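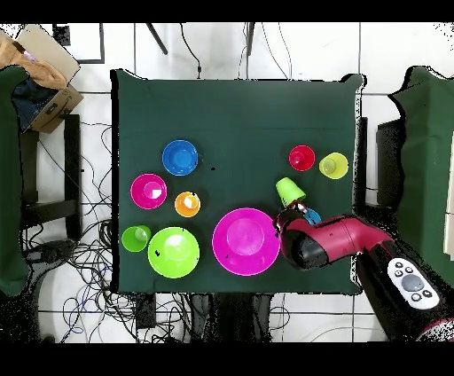

2. Colour and the shared table

Our project asked a simple question: does a bright, mixed set of plastic dishes make people want to sort, stack or just spread things out? We called the set Mudar, and I have loved every minute of working with it!

The dishes went on a square table under a dark green cloth. I tried paler cloths in December and the colours looked washed out, but on the green even the small orange cup stands up for itself. Cups, bowls and one big magenta plate were all we used — no cutlery, no lids. 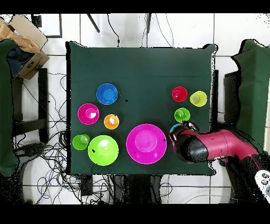 What surprised me most was how strongly the plate pulls everything towards it. It is the widest piece, so it became the serving dish in almost every layout our class drew up. Of the 31 sketches we collected, only three left it bare. Veronica Sârbu drew the blue bowl as the centre of the meal instead, and her version is still my favourite.

3. Stacking

Sorting by colour is fun, but stacking is where the set gets really interesting. A cup on its side takes up far more of the plate than I expected, and two cups can share the space if one tucks into the other.

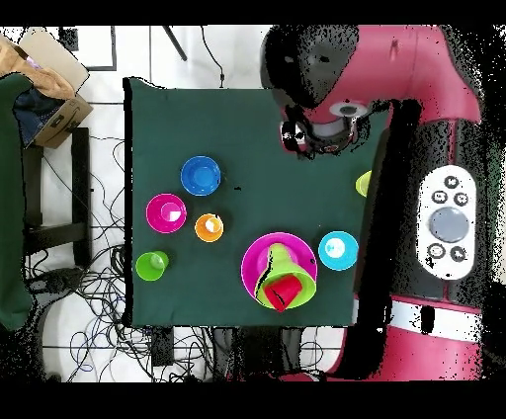
Figure 3. Green and red cups lying on the magenta plate, light cyan cup to the right.

Next term I want to try the same layouts on a round table.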